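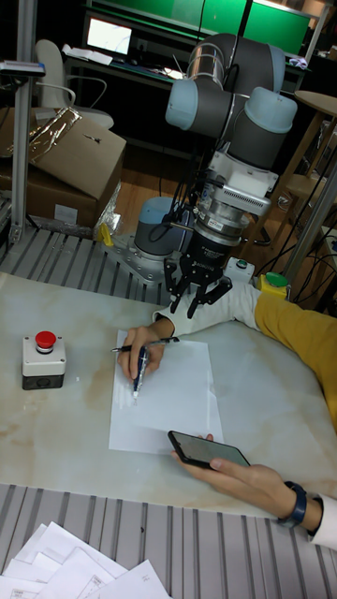 Phone in one hand, dark blue pen in the other. List time!

I have been a paper list person my whole life and I am never going back, so this post is going to be a long love letter to a plain white sheet and a pen. You have been warned.

It started again in March, when I was getting ready for the move out of the Porska apartment. I had been keeping everything in my phone. Groceries, bills, the name of that soup place, measurements for curtains, all of it in one endless scrolling note that I had titled "stuff". I went looking for the width of the hallway closet and found three different numbers, none of them labeled. One of them may have been a shoe size. So I got out a sheet of paper, put the phone down flat and started copying over anything that still mattered.

It took me most of an evening and I loved every minute of it! There were 212 lines in that note. By the time I was finished copying, the real list fit on one side of one page, with room left over for a doodle of a teapot. Everything else was old, or done, or so mysterious that I had to let it go. (What is "blue one, not the tall"? If you ever work it out, please write to me.)

Now I do it on the first morning of every month, and I look forward to it the way other people look forward to brunch. I make coffee. I clear a space big enough for my elbows. Then I go through the phone from the top and write down only what I still want to do.

A few things I've learned along the way:

Plain paper beats lined paper for me. I know, I know, people feel strongly about this. But on plain paper I can put the big jobs in the middle and let the small ones float out to the sides, and I can see at a glance when one corner is getting crowded. Lined paper makes me write in a column and then I only ever do the top of the column.

The pen matters more than I expected. I used to grab whatever was in the drawer. Then I bought a box of 12 dark blue ones from Tymoshchuk, the little stationery store near the bus station, and I have not looked back. Blue is just friendlier than black. It also shows up nicely when I go back and add notes in pencil.

Turn off the notifications! I copy with the phone in my left hand so I can scroll and write at the same time, and the first couple of times I got pulled into messages and came up for air half an hour later with two words on the page.

Keep the number of big jobs small. I stop at 11. Past that I start rewriting the list instead of doing anything on it, and I enjoy rewriting so much that this is a real danger.

I also tried one of those fancy planners, the Skekitz one with 300 pages and a ribbon. It's a beautiful thing and I felt so guilty every time I skipped a page that I finally gave it to my sister. She adores it. She fills in the water tracker and everything. I'm happy with my single sheet, folded in four, getting soft at the corners in my coat pocket.

This month's page has the kitchen shelf on it (still), seeds for the balcony, a birthday cake, and a day trip to Brutisow if the weather holds. I've wanted to go to the market there since last fall, and I'm told the plum dumplings are worth the train ride all by themselves. Dumplings got their own line, underlined twice.

If you make your lists by hand, tell me how you lay them out. I want to hear about your arrows and your boxes and your secret symbols. I use a little star for anything that involves leaving the house, and I'm thinking of adding a second one for anything that involves cake.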